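Ticket 629
Subject: Two-arm packing bench, scan station rules need a second look
Product: Clandik bench cell
Opened by: Ibsa Woldegiorgis
Status: Closed, doc change accepted

Ibsa Woldegiorgis
Hi all! First, the cell is running and I'm really pleased with it. Two arms on one rail, basket to the left, scanner standing at the back of the table, mixed groceries going past it. We did 200 picks on Sunday and I could have watched it all afternoon.

My trouble is with the bench rules in the Tolon handbook. Rule 4 says "keep the scan area clear" and stops there. Clear of what? Packages, the other arm, hands, cables? Twice the right arm halted with a zone conflict while the left one was on its way over with a packet, and both times the people at the bench read rule 4 differently. One moved the groceries, the other moved the arm. I'd love wording that gets everybody doing the same thing.

Firmware is current, both arms were homed that morning, and the stop button has been tested. Log attached. Wrist view from the approach pose:

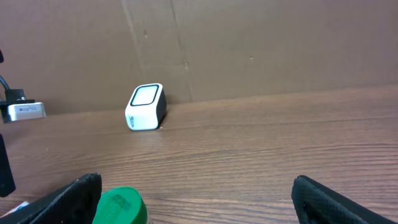
Kyriaki Petridis
Rule 4 was written for a single arm, and it shows. Ibsa, I went through your log and the halts are the software doing its job: both arms asked for the shared zone and the second request was refused. What I don't like is that the person at the bench then had to guess. I'd split the rule in two, one part for objects and one for arms. Can you tell me where the right arm parks while the left one carries?

Ibsa Woldegiorgis
Gladly! It parks low on its own side with the fingers up and open. I didn't choose that pose, it came with the Iyer starter settings, and I like it because anyone walking up can see straight away that it's holding nothing. What the handbook lacks is any mention of a park pose at all. Our night crew has been saving their own, and one of those sat inside the shared zone. I'm fairly sure that's our conflict. 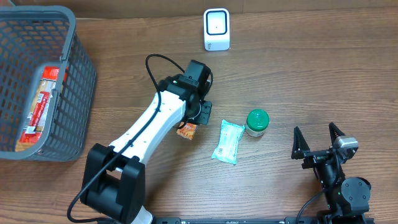
Left arm with an orange packet in its gripper, right gripper open on its own side.

Athina Manolakis
Oh, this is a good one, we had the same thing at Stumberg. We made the park pose a locked setting and taped a copy of the coordinates inside the control box door. Anyone who wants a different one asks the shift lead first. The halts stopped that week.

One more thing from our bench. Check your cables after every pose change. A loop that's fine at the old pose can pull tight at the new one, and you want to find that out at slow speed with a hand on the stop.

Kyriaki Petridis
Yes please to both. Ibsa, could you try the draft below for a full shift and tell me where it reads badly? Run the first 15 minutes at reduced speed.

Draft rule 4, two-arm benches

Step 1. Before start, send both arms to the locked park pose. Follow each cable by eye from base to wrist.

Step 2. Set the groceries out where the arms can reach them, with the space in front of the scanner window left open. Hands out of the work area before you press run.

Step 3. One arm in the shared zone at a time. Both arms may be raised together as long as only one of them has the zone.

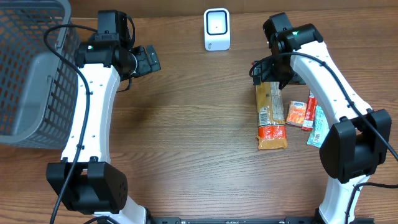

Step 4. On a zone conflict, press pause and read which arm holds the zone. Send the other arm to park. Leave the groceries where they are until both arms are still and the cell is in hold.

Step 5. Write the halt in the bench log, with the pose name. If it happens again in the same shift, stop the run and call the shift lead.

Ibsa Woldegiorgis
Ran it, loved it. Clem Prendergast had never touched the bench before and got through steps 1 to 3 without asking me a thing, which made my day. We forced one conflict on purpose for step 4 and Clem cleared it correctly.

Two notes on wording. "Set the groceries out" could say that overlapping packs are allowed, as people kept squaring them up into rows and losing time. And step 5 should say who fills in the log when two people share the bench. 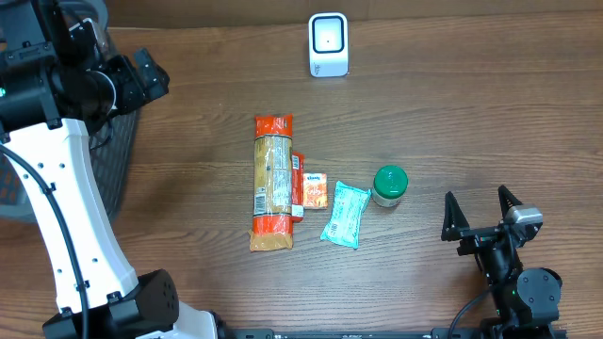

Grocery layout on the bench, scanner at the back, left arm and right gripper either side.

Kyriaki Petridis
Both notes taken. Step 2 now allows overlap provided the gripper can get at the top item, and in step 5 the log belongs to whoever pressed run. Themis Manolakis has the handbook file and will put the new rule 4 in the August issue. The old one-arm wording stays as 4a for single benches.

Ibsa, please delete the saved night crew poses before you lock the setting, or they'll still show in the menu.

Ibsa Woldegiorgis
Deleted, locked, and a copy is taped inside our door too. Thank you, this was a fun one to sort out! Happy to close.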